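Can the Robot Do It Yet? A Chore-by-Chore Guide
Posted 28/11/2018 in Household Tips
By Carmela Iglesias

Every fall I get the same letter in a few different handwritings. Should I bother learning to get candle wax out of a tablecloth, or will a machine be doing it by spring? Learn the wax. (Ice, a butter knife, then a warm iron over brown paper. Change the paper often.)

Still, it's a fair thing to ask, so I've gone through the usual chores and marked where the machines stand. I've also put down what to do in the meantime, which may be a long time.

Vacuuming
Yes, mostly. A robot vacuum does fine on an open floor with nothing on it, and I haven't had an open floor with nothing on it since September. Pick up cords, socks and the fringe of any rug you like. Tuck fringe under and hold it down with a strip of double-sided tape. Empty the bin every run, whatever the little light says. Corners are still yours: an old paintbrush gets the dust out and then you let the machine have its moment.

Dishes
The dishwasher is a robot that agreed to stay in one place, and it has earned its keep. Loading it is another matter. A plate is stiff and round and always the same shape, so you'd think an arm could manage, until the plate is wet and leaning on a wine glass. Load from the back forward, knives point down, and run the hot tap for a minute before you press start.

Clearing a desk or bench
No. I say this as someone who would pay good money. A person looks at a crowded desk and knows that the receipt is trash and the other receipt is taxes. A machine has to find each thing, decide what it is, work out how to hold it and know where it goes. Most of us fall down on that last part too.
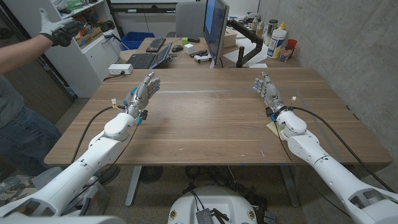
So until help arrives, use the tray method. Put everything loose on one tray, wipe the bare surface with a barely damp cloth, and only let things back if you used them this week. Screw the power strip to the underside or the back edge and half the mess goes away. Label both ends of every cord with masking tape. You will feel silly until the first time you unplug the right one.

Folding laundry
Not in any house I'd visit. Cloth has no fixed shape, and a machine that has learned one shirt gets to meet a second shirt and start over. The fitted sheet is safe from automation for my lifetime. Tuck the corners into each other, fold it in thirds, and put the whole set inside its own pillowcase so no guest sees what you did.

Sweeping up the shop
My brother-in-law runs a cabinet shop out in Korkcombe and priced a sweeping machine last year. He bought a push broom for $48 and a bag of sweeping compound, and has $637 fewer regrets. Sprinkle the compound along the far wall and push it toward the door. Around machines with cords on the floor, hang the cords first.

Sorting screws
Big factories have had this one licked for years, if you own a big factory. At home, save baby food jars, nail the lids to the bottom of a shelf and screw the jars up into them. I have 63 of these. I use four.

Windows
There are gadgets that creep across the glass, and a reader in Figueroa swears by hers. It takes 60 minutes on her patio door. A squeegee, a drop of dish soap in a bucket of water and a dry rag for the edges will take you less than ten, with time left over to watch hers.

Next month: hard water rings, and the reader from Leveck who wants to know if she can put a cast iron pan in with the robot that agreed to stay in one place. She can't.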